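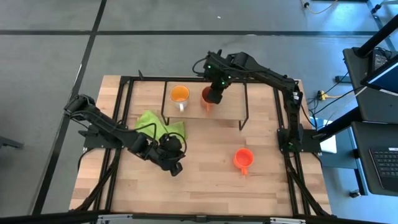
Two mugs on the little shelf, handles facing front.

I've been suspicious of small shelves for years. You know the kind: a bit of light wood across the top, a pair of black wire legs at the ends, sold to people who have been told they aren't using their vertical space. I have plenty of vertical space. It's full of air and I like it that way.

But Aroha Doolan swears by hers, and after a long July of hearing about it I gave in and paid 20 dollars for one at the Fletgate market. The seller said it would "double the surface." It doesn't. You get a low top that will take a couple of mugs, and underneath you get a gap that I predict will be home to crumbs and one lost teaspoon by winter.

The mugs are the white one with the yellow-orange inside and the reddish orange one. I like the white one more. With a bright inside like that you can see from across the room whether there's anything left in it, and the orange one goes so dark down in the bottom that you have to walk over and look. Aroha says this is a ridiculous thing to judge a mug on. She also says handles should point to the right, so that you can grab them on your way past. Mine point straight out at the front, and I've yet to miss one.

I do have to give the shelf some credit for its feet. They're angled and they come forward onto the table, and so far it hasn't tipped, even when I leaned on it to prove a point. On a butcher-block top I was expecting scratches too. None yet, but I'm still looking.

What I don't buy is the whole idea that mugs need a stage. Before this they stood on the table, on the same strips of tan and brown wood, and the coffee tasted the same. If you've got a crowded counter, fine, maybe it helps. A shop in Kelorbridge has a longer version for around 70 dollars and I can't think what I would put on it. More mugs, I suppose, and then I'd have to wash them.

I'll leave it up for another month. Aroha is coming over next week and I'd like to hear her explain the gap.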